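The Orange Band

Stamatia Fragkou had the apartment until the end of the month, and most of her aunt's kitchen was still in it. Her brother had taken the good knives and the mixer. She got the rest, along with the job of deciding what the rest was.

She started with the drawer of chopsticks. Her aunt had never thrown one out. When one of a pair broke or went missing, the other stayed in the drawer, and over the years the drawer had become mostly singles. Some had blue patterns and some had red ones and a lot of them had no pattern at all. Stamatia tipped them out on a dish towel and matched what she could. The pairs went in a rubber band. The singles she pushed to one side.

The one with the orange band and the white flowers she knew. It had been part of a set from Karras, the shop by the bus station in Delesholm, and her aunt had used it for testing oil. You stood the tip in the pan and waited for bubbles. Stamatia had been allowed to do it from the age of seven, on a stool, with her aunt's hand on the back of her shirt.

She held on to that one and stood in the doorway for a while, looking at the stove. 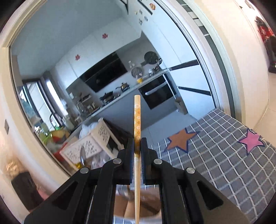

The orange band, with the kitchen behind it.

The kitchen would be easy enough. The pans could go to the church sale. The glass things in the dish rack she would wrap in newspaper. The red paper cuts on the upper cabinets would probably tear when she took them down, so she decided to leave them for last, or leave them altogether and let the next people deal with it.

At four o'clock Ifigeneia Chrysikopoulos came up from the second floor to return a casserole dish. She had borrowed it in March. She put it on the counter, looked at the sticks on the towel and asked what they were for.

"The trash, I think," Stamatia said.

"All of them?"

"The ones that don't match."

Ifigeneia picked up a few and rolled them in her palm. She was seventy-some and had made things all her life, mostly things people had no room for. There was a birdhouse of hers on the landing and a row of lamps in the laundry room.

"She told me she was going to make a trellis," Ifigeneia said. "For the bean plant. Did she ever make it?"

"I haven't found one."

"No. She had the glue gun, though. I know because I lent her the glue for it, and she gave me back a bag with more in it than I gave her."

Stamatia had seen the glue gun. It was in the hall closet in a box marked Poment, under the Christmas lights. She had put it on the list of things to give away. The bean plant was on the bedroom windowsill. She had been watering it for two weeks without knowing what it was.

"It's got nothing to climb on," Ifigeneia said when she saw it. "Look at it. It's holding on to the curtain."

So they did it that afternoon. Stamatia cleared the round table and left the gray cloth on, the one with the stars. Ifigeneia said to put newspaper down and then started laying out sticks before anyone had gone to get the newspaper. She wanted two uprights and as many crosspieces as would fit. Stamatia wanted it to lean, like a ladder. They argued about this for longer than it would have taken to build both.
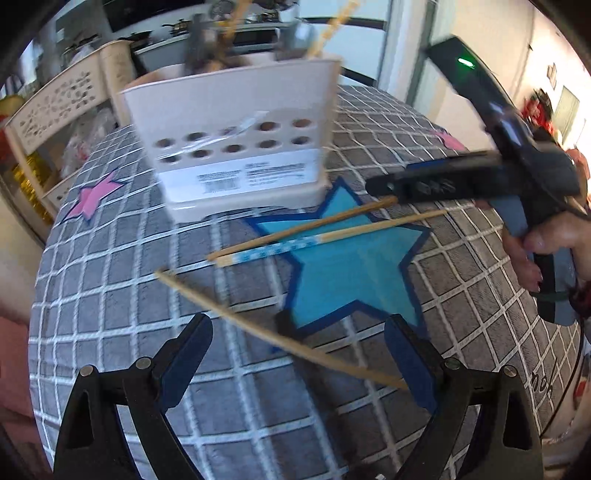
Three Days Later

The trellis came out crooked. One side was longer than the other, and the third rung had a lump of glue on it that had dried with a thread hanging off. Stamatia cut the thread with nail scissors and left the lump.

She carried the plant home on the 46 bus with the pot between her feet and the trellis pushed down into the dirt. A man across the aisle asked her what it was. She said beans. He asked if the sticks were chopsticks and she said they were.

The orange one wasn't in the trellis. Ifigeneia had reached for it twice and Stamatia had moved it twice, and after that it went in her coat pocket. At home she put it in the drawer by the stove with her own spoons.

That night she poured some oil in a pan, turned on the burner and stood the tip in it. She waited. When the bubbles came up she put in the potatoes.

More short fiction
The Night Clerk at Jikutent
Nineteen Jars
A Coat for the Ferry
What the Plumber Left
Low Water, Delesholm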